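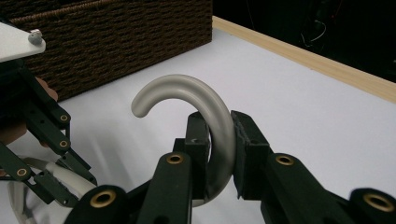 A light gray hook with a rounded tip, over a white tabletop.

Mikuš – a word list of household hooks, hangers and pegs

Hi, and thanks for stopping by! Mikuš is a small text dataset of the names people use for the things they hang other things on. Coat hooks, cup hooks, S-hooks, meat hooks, the peg behind the bathroom door, all of it. I'm Miloslav Malý and I put it together in the evenings, mostly from old hardware catalogs and from pestering my relatives.

It started when I was trying to order a replacement hook for my mother's pantry in Prestport and couldn't work out what the shop called it. I said cup hook, they said shoulder hook, and we went back and forth for a good while before I drew it on the back of a receipt. I went home and started a list that night (my mother has since switched to baskets).

What you get

There are 786 entries in hooks.csv. Each one is a single name for a single kind of hook, so if a thing has four names it gets four rows, tied together by the same group_id. I started out with 1,000 rows and threw out the ones that were only spelling variants or sizes. The dropped rows are in leftovers.csv if you want them back.

Columns

name – the word or phrase, lower case
group_id – same number means same kind of thing
shape – one of j, s, ring, peg, screw, other
room – where people told me they use it, blank if I didn't ask
source – catalog, person or sign
note – whatever I felt like writing down

The shape column is my own call and I'm not proud of all of it. A robe hook can be a j or a peg depending on who made it, and I went with whichever I ran into first. If you're training a classifier on that column, please look through it by hand before you trust it!

Where the words came from

600 of the rows are from printed catalogs, the biggest pile being the Arnia mail-order books my uncle kept in his garage. The rest came from people I talked to and from shop signs. I typed everything in myself, so there will be typos. I never wrote down who told me what, only that it was a person.

Loading it

It's a plain UTF-8 CSV with a header row and commas between the fields. Notes sometimes have commas in them, and those are quoted. Please don't open it in a spreadsheet and save over it – mine turned a bunch of group_ids into dates and I spent most of September fixing them.

Known problems

The bathroom is way overrepresented. Fishing hooks are left out on purpose, and so are crochet hooks, which have a whole vocabulary of their own. Group 31 is a mess and I know about it. A few of the notes are in Czech where I couldn't think of a good English way to put it.

License and thanks

Use it for anything you like, just keep my name on it somewhere. Thanks to the folks on the Telance word-list forum, who talked me out of a separate file for every room. Corrections are very welcome, and so are new words, especially regional ones. Open an issue and tell me where you heard it.

Last updated 12 December 2018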